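Vernberg dumpling soup
Reading time: 2 minutes
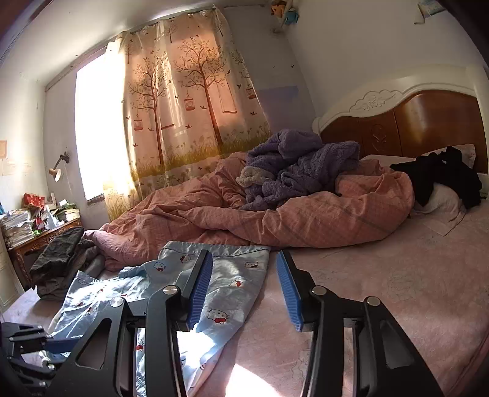

What is Vernberg dumpling soup made of?

The soup is a clear beef and root vegetable broth served with small rye dumplings, sour cream and chopped dill. Most versions also contain smoked pork.

Vernberg dumpling soup is a winter dish from the market town of Vernberg and the villages along the river Ilo. It is eaten mainly in December, when restaurants in the town put it on their set menus, and is seldom found in the warmer months.

Origin

There are two accounts of how the dish began. The older one places it in the kitchens of the Jernard mill, where workers were given stale rye bread as part of their wages and boiled it in broth to soften it. The second says it was brought upriver by bargemen, who made a similar soup with fish. The food writer Agnese Vītola favoured the mill account, pointing out that fish does not appear in any of the household recipes she collected in the town. She also noted that the word used locally for the dumplings is the same as the one for the end of a loaf.

Preparation

Beef shin is simmered for 4 hours with carrot, celeriac and onion, and the broth is then strained. The dumplings are made from dry rye crumbs, egg, a little flour and grated onion, shaped with two spoons and left to rest in a cool place. They are cooked in salted water - never in the soup itself, as the crumbs would cloud it - and added to the bowl at the table. A usual portion is 100 grams of dumplings to a ladle and a half of broth.

Variations

In the upper villages the pork is left out and dried mushrooms are used in its place. A sweeter version with prunes is served at weddings. The cook Weidong Fang introduced a lighter form at the restaurant Xue, with a chicken broth, ginger and smaller dumplings steamed over the pot. It was disputed at first by older cooks in the town but has since been copied by other kitchens.

Charity supper

Each winter the restaurants of Vernberg hold a shared supper in the old grain hall, with the takings going to the local children's clinic. The largest so far served 208 guests. Bread and beer are sold separately, and diners traditionally bring their own spoons.

This article was last edited on 30 July 2018.

We use cookies to remember your settings. Accept

Contact | Copyright | Back to top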